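Repair, Reuse, Recycle: What Happens to Small Electronics in Our Town
Speaker notes, Brelumcombe public library, December 2023

Slide 1. Title
Wait until people sit down. Say good evening, thank the library for the room. Say that my slides are few and that questions are welcome at any time. Speak slowly! Last time I finished ten minutes too early.

Slide 2. The drawer
Ask: who has a drawer at home with old phones, chargers and a radio that stopped working? Let them raise hands. Say that I have two such drawers. We keep these things because we feel it is wrong to throw them away, and also we do not know where to bring them. My talk is for this second problem.

Slide 3. What we collected
Our collection point in Sonbridge opened in July. By the end of last month people had brought us 3,225 items. Of these, 1,061 went to the repair table, and the others went directly to recycling. Pause here so people can read the numbers.
If somebody asks why so few were repaired: many things come without the power supply, or the plastic case is broken so badly that it is not safe to close it again. Also we do not accept microwave ovens for repair, only for recycling.

Slide 4. What comes most often
Kettles, toasters, hair dryers, desk lamps, small fans. Then toys with sound. Then printers, which everybody hates, me too.
Tell the story about the kettle. A woman brought it three times in one summer, and each time it was the same switch. In the end we changed the base, and now it works. She brought us a cake.

Slide 5. Before you bring something
Read this slide aloud, because the letters are small.
Take out the batteries if you can do it without tools. If a battery is swollen, do not press it and do not put it in a bag with other things. Call us first.
Delete your photos and accounts from phones and tablets. We can show you how, but we prefer not to do it for you.
Wrap broken glass in newspaper and write GLASS on it.
Bring the cable, even if you think the cable is fine. Tie it to the device with string or tape.

Slide 6. Money
People always ask if it costs something. Dropping off is free. For repair we ask only the price of the part. We buy parts from a small shop called Yadav, and they give us a good price when we order for the whole month together. The largest order this year was 200 fuses and switches, and it still fit in one shoebox.
Do not go into the details of the budget here. If someone wants them, talk after.

Slide 7. Taking apart
Explain the word "sorting", because many people think that everything goes in one big machine. Before the big machine, it is useful to separate the parts. Circuit boards contain copper and small amounts of more valuable metals, so they go on their own. Wires are collected for the copper too. Clean plastic of one kind is easier to recycle than mixed plastic.

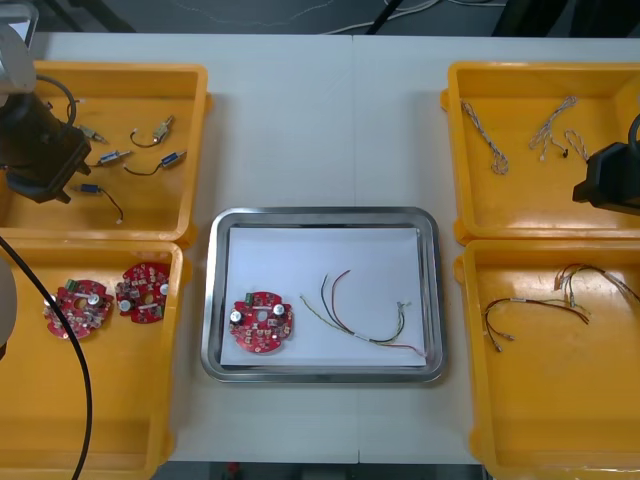

Round circuit board and a wire harness on paper in a metal tray, with yellow bins on both sides.

Ask if anybody wants to guess which metal is inside the wires. Usually a child says gold. Say no, mostly copper, but it was a good guess, as there can be a very thin layer of gold on some connectors.
Mention that capacitors can keep a charge after the plug is pulled out. Please do not open a microwave oven or an old television at home. Repeat this sentence.

Slide 8. Skundeo
Skundeo is the list where you can see if your device has spare parts and how difficult it is to open. It is free to use, and you can read it on the library computers. Show only the search page, the internet in this room is slow. Search for "toaster" and not for my own model, which has no results.

Slide 9. Our goal for next year
We would like to repair 1,000 items in the first half of the year. For this we need two more tables and some people who are patient with small screws. You do not need to be an engineer. I learned soldering when I was already a grandparent.

Slide 10. Questions
Leave the address and opening hours on the screen. The sign-up sheet is next to the door, with the leaflets in large print. Remember to give back the remote control to the front desk.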